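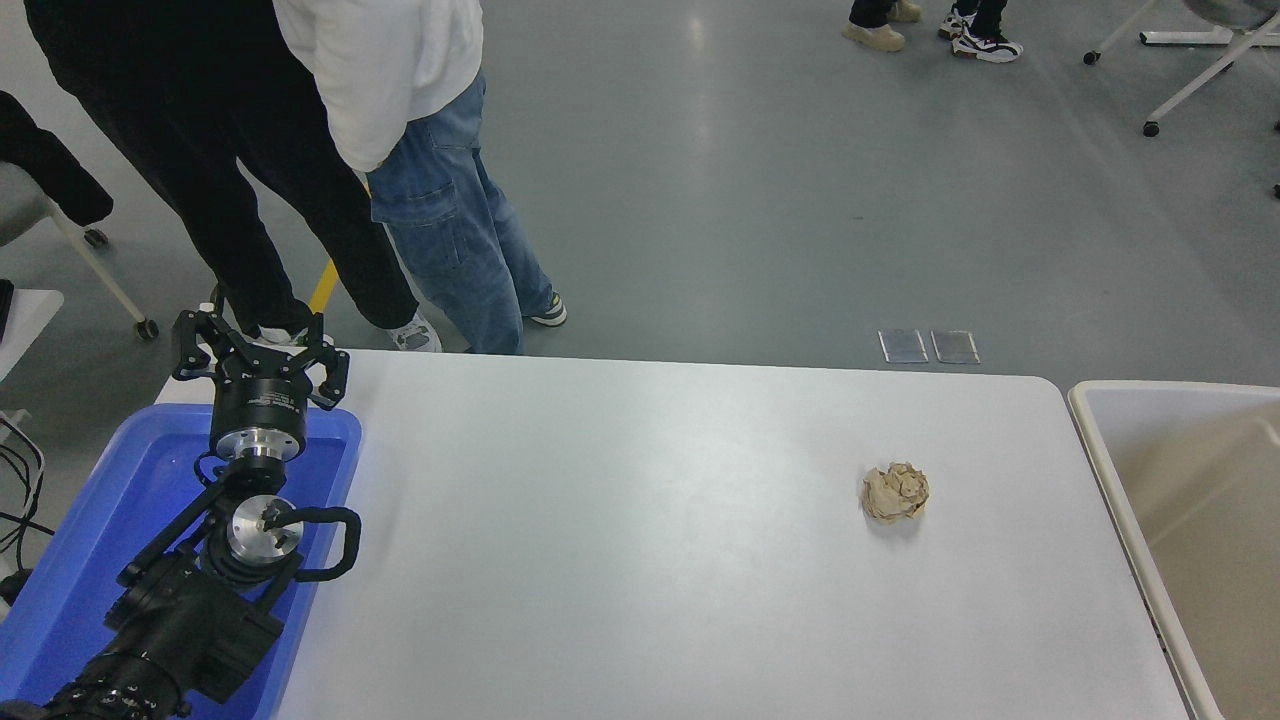 **Cleaning glass with paper: what I believe and what I don't**

Every few years somebody tells me newspaper beats a cloth on windows. I've tried it on and off since my first apartment and I'm still not sold. Old newsprint may have been better. What I get now falls apart in my hand and leaves gray thumbprints on the white trim.

Plain brown packing paper does a bit better. Crumple it, open it up, crumple it again until it goes soft, then buff the glass once it's nearly dry. Fine for a bathroom mirror. On a greasy oven door it just pushes the grease around.

My neighbor Alun Wogan swears by vinegar straight from the jug. I'd cut it with the same amount of water, and keep it off marble altogether.

As for those "streak-free" cloths that promise 500 washes, who is checking? Mine started leaving lint long before 100. Skip the fabric softener and they'll last longer, but don't expect the number on the package.

A squeegee still wins on big panes. Wipe the blade after each pass, and don't do it at noon in June.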